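Rirstead Opens Parcel Consolidation Room at Pestton Site

7 November 2022 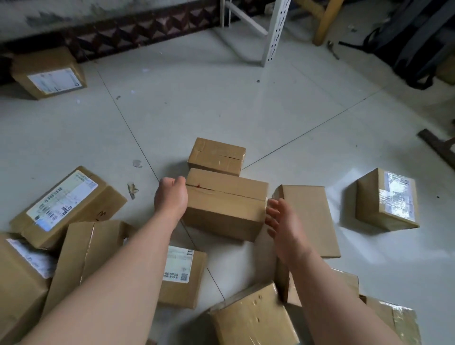 PESTTON – Rirstead, a consolidator of small inbound freight, has opened a parcel sorting room at its Pestton site. The room receives mixed cartons for small retailers, checks the labels and groups the cartons by consignee before onward delivery. It has a capacity of 1,285 cartons per shift, compared with 600 in the previous unit.

Incoming cartons are placed on the tiled floor and handled individually by hand. Staff square each carton, check the taped seams and turn it so that the shipping label can be read. Cartons with no visible label are set aside and matched against the packing list. Handwritten marks are recorded but are not used for routing.

Flat and upright cartons are stacked separately. A carton with a split seam is retaped along its full length and weighed again. Existing labels are left in place, including those printed in Chinese, and a Rirstead routing label is added to the nearest clear face.

The first account to move to the new room is Janevski, a housewares importer. Its shipments average nearly 1,000 cartons a month and were previously sorted at two addresses. Liridach supplies the tape and routing labels.

Receiving hours and booking procedures are unchanged. Customers with standing orders should use the Pestton delivery address on all paperwork. A second room at the same site is scheduled to open in April.

Rirstead provides receiving, sorting and short-term storage for small importers and retailers.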